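Palito agitador

El palito agitador o removedor es una varilla fina de madera, de un solo uso, para mezclar azúcar o leche en bebidas calientes. Común en oficinas. Se guarda de pie, en un vaso o portalápices.
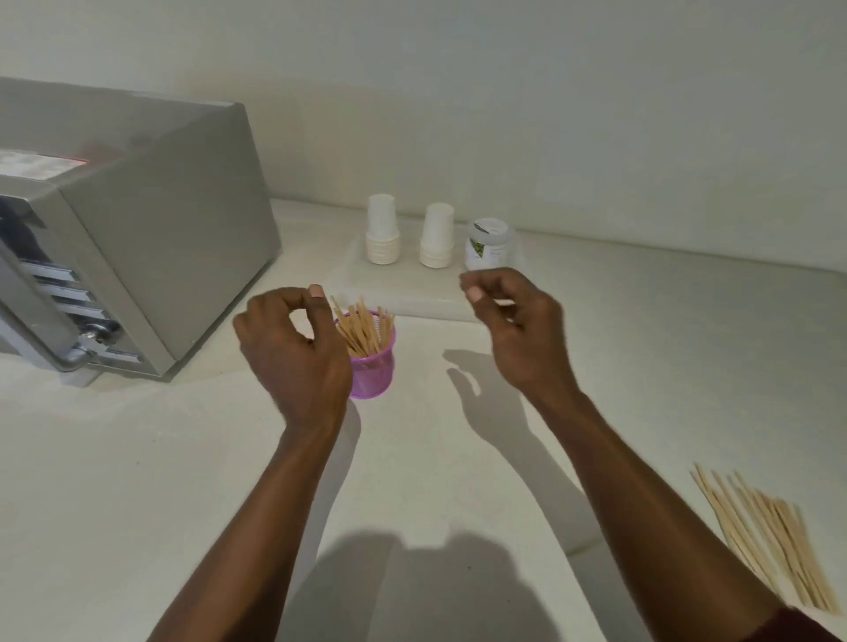
Palitos en un portalápices de malla, junto a vasos de papel.

Presentación

A granel o en cajas; Kustex las vende de 800 y de 2,000 unidades. Tambien hay versión con funda individual, más cara. Para rellenar el vaso: por manojos, puntas parejas, sin apretar demasiado.

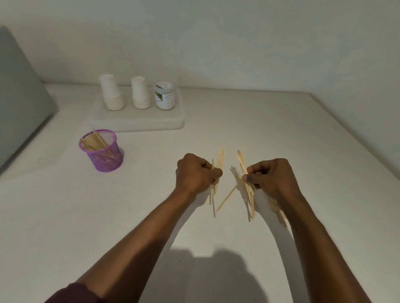
Almacenamiento

Lugar seco, lejos del vapor de la cafetera. La madera absorve olores. Caja abierta, cerrarla bien.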